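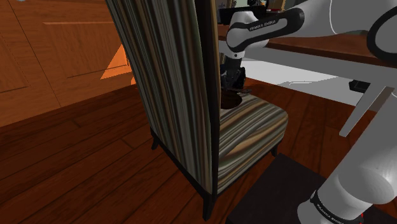
Simulated room with a Franka Emika arm, a small bowl and a striped armchair.

The bowl on the chair
By Dima Nassar
Sunday, June 7, 2020

In my family, the bowl is never where it should be. My mother puts it on the arm of the sofa, my son puts it on the floor, and my husband puts it on a chair and after this he sits next to it very carefully. Each evening I collect these bowls and carry them to the kitchen. It takes me maybe two minutes and I don't think of anything while I do it.

So when people ask me if the machines can do our chores already, I think first of a bowl on a soft chair. My opinion is that they cannot, not in a house where people live, and that we should stop speaking as if this was a small delay. But I also think that the work which is done now in simulated rooms is good work, and I want to be fair to it.

I worked for seven years in the packing hall at Azar, where we put kitchen goods in boxes. Two automatic lines came while I was there. I was not against them. The line from Rikar closed and taped the cartons, and it did this better than my hands, which were tired by the afternoon. On a normal shift it closed 1,843 cartons, and a person would need to be very angry or very young to do the same. I remember the number well, it was written on the board beside the door and it stayed there for weeks.

Yet the same line could not take a plate from a pile when the pile leaned. For this there was Lama Dabbas, who stood at the beginning of the line and made everything straight for the machine. She turned the plates, she pulled out the paper that was stuck, she pushed back the box that came in wrong. The manager called the line fully automatic. Lama called it "my big child." When she was on vacation, two people had to replace her, and they were slower.

I think most of the success of machines on the shop floor is of this kind. The hall was changed to suit the machine. The floor was made level, the boxes were ordered in one size, and yellow tape showed where we could not walk. This is a reasonable thing to do in a factory. In a home I do not want it. I will not buy chairs with hard seats so that an arm can pick up my bowl from them.

A soft seat goes down a little when you press on it. The bowl on it can lean, and if the gripper comes a little too low, it pushes the cushion and the bowl moves away. A person feels this with the skin and corrects without knowing. For the machine each of these corrections must come from somewhere. Either somebody wrote it down in a program, or the machine has learned it from many tries, and many tries means many broken bowls, except in a simulation, where a bowl costs nothing.

This is why I do not laugh at the simulated rooms, as some of my old colleagues do. They say it is a video game. Maybe, but a pilot also practices in a video game, and we are all happy that he does. In the computer you can put the bowl on the chair 1,000 times, change the light, change the cloth, and start again after lunch. And the better of these rooms are not empty and white like a laboratory. They have wood cabinets, plank floors, patterned cloth and shadows. A striped armchair is a nasty test for a camera, I suppose, with all these lines that go one way on the back and another way on the seat. My aunt had such a chair and even we lost our glasses on it.

What disturbs me is the step after. A firm called Jultness sent me a brochure last September, when I was writing on another subject. It promised a home helper that "understands your living room." I wrote to them and asked in how many real living rooms it had worked. The reply came after over 30 days and it spoke of "environments." I asked again if an environment is a room with a family in it. To this I have no answer until today. Maybe the machine is very good, I cannot know. But a person who sells a vacuum cleaner would be ashamed to answer like this.

There is also the matter of what the machine sees from near. We imagine that it looks at the room as we do, from the door, with the whole table and the chair in one view. But close to the fingers the view can be narrow and dark. A long red thing stands between the two fingers, a round brown disk is behind it, and then come stripes and more stripes. I had to look for a good while, and I have lived in houses all my life. Which of these things should be moved, and which should be left alone? A child of four would walk two steps to the side and look again.
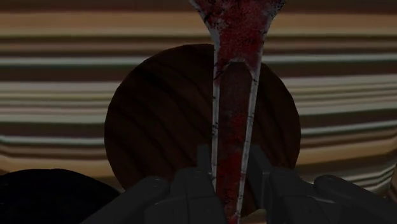 Will a household robot be cheaper than paying a person to help?
For a single task that repeats all day it may be, but for mixed housework a paid helper is still the cheaper choice and the more dependable one.

I come to the money because this is where the discussion usually goes at my table. My neighbor cleans homes through an agency, Edenine, and she has heard from two clients that they will "wait for the robot" before they decide on her hours. She was worried. I told her she should ask for a raise. The clients think that her work is wiping and carrying, when a large part of it is to decide: this paper is garbage, this paper is a drawing by the child, this cup has medicine in it and must stay by the bed. Nothing that I have read makes me believe a machine will decide these things well soon.

Of course I can be wrong. I was wrong about the taping line, I said it would be gone in a year. If somebody shows me an arm that takes a bowl from a soft chair in a home it has not visited before, with soup still in it, and puts it in the sink, I will write here that I was mistaken. I ask only that it be a home with people in it, that the attempt be shown from start to end, and that the failures be shown too. Lama asks in addition that she may choose the chair.

Until then I would spend the public money on the dull machines which work, like lifts for the nurses and carts that carry the laundry up the stairs. My mother's building has thirty-one steps and no elevator, and she is eighty.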